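To: Burby house-renovation list
Date: 11 July 2026
Subject: Re: Pantry wall, shelf depth and the corner

Thanks for all the answers on this. I've read them through and made some decisions, so I'm putting them in one place for anyone planning a pantry in a similar house.

An earlier message on the list said:

> We put in 16-inch shelves all the way up and regret the top three. Things get pushed to the back and stay there. If I did it over I would go 12 inches from the counter up and keep the deep ones for the floor level only.

I'm taking that advice. The wall is 69 inches wide between the door trim and the window, so there is room to spread out and no need to go deep.

1. Shelf depth. 12 inches above the counter, 16 below. The Taltix brackets come in both sizes and use the same rail, so I can change my mind later without drilling again.
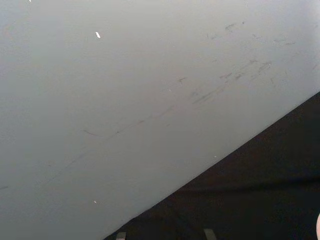

2. The corner. I looked at the Fonalico swing-out unit and decided against it. The price was 217 dollars before tax, and it needs a wider door than I have. Plain shelves will meet in the corner and I'll keep the stockpot and the canner there.

3. Outlets. Two doubles, both at counter height, for the toaster and the mixer. The electrician came in June and the boxes are already in.

4. Paint. Satin on the walls, semi-gloss on the shelves. I let the shelves cure for 2 weeks last time and cans still stuck to them, so this time they will get longer.

What I haven't settled is the door. A pocket door would free up the floor space, but it means opening the wall on the outlet side. A regular door swinging out would block the fridge when it's open. Arabzadeh Millwork quoted me on a bifold, and I have that price until the end of the month. Has anyone here lived with a bifold on a pantry for a few years?
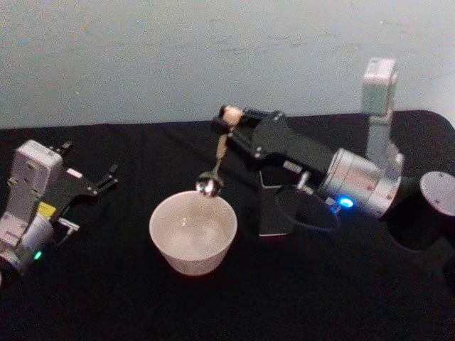

On the bifold, one list member wrote back that hers has held up fine with daily use, but the bottom pivot needed tightening twice in the first year. She would buy it again, and suggested asking for the heavier track when ordering. She also said to measure the opening at the top, middle and bottom and give the shop the smallest number.

I'll ask Arabzadeh about the track before I sign anything.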